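Joshi Racing Keeps Vidal and Moves Its Base to Cluson

Joshi Racing has confirmed that Loïc Vidal will stay with the team for a third season in the Resano Touring Series. The French driver signed his new contract in February, shortly before the team started to move its equipment from Dondow to a bigger workshop in Cluson.

Vidal finished fifth in the standings last year with 251 points. He won the night race at Dondow and was on the podium at three other tracks, but two engine failures in the last month cost him his chance to fight for the title.

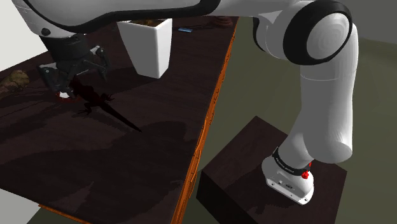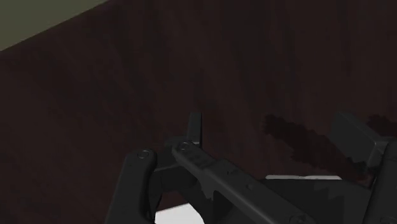 "I had one other offer and I thought about it for a long time," Vidal said. "But I know these mechanics and I like how they work. If the car finishes every race, I think we can be in the top three."

Team owner Vikas Srivastava said the engines will come from a new supplier this year. The first one has already run for roughly 300 miles on the test bench without a problem. The second car is still without a driver, and Srivastava wants to decide after the open test, where he will try two younger drivers from the regional series.

The calendar has also changed a little. There will be 21 races, one more than last year, and the season will open at Cluson – only a short drive from the new workshop. The Dondow night race keeps its place in the summer and will again be 200 laps. Qualifying for that race will now be held in the afternoon, because several teams complained about the long wait between the two sessions last year.

Vidal will keep number 14 on his car. The new colors will be shown at the open test, and the gates there will open for fans at 9 a.m.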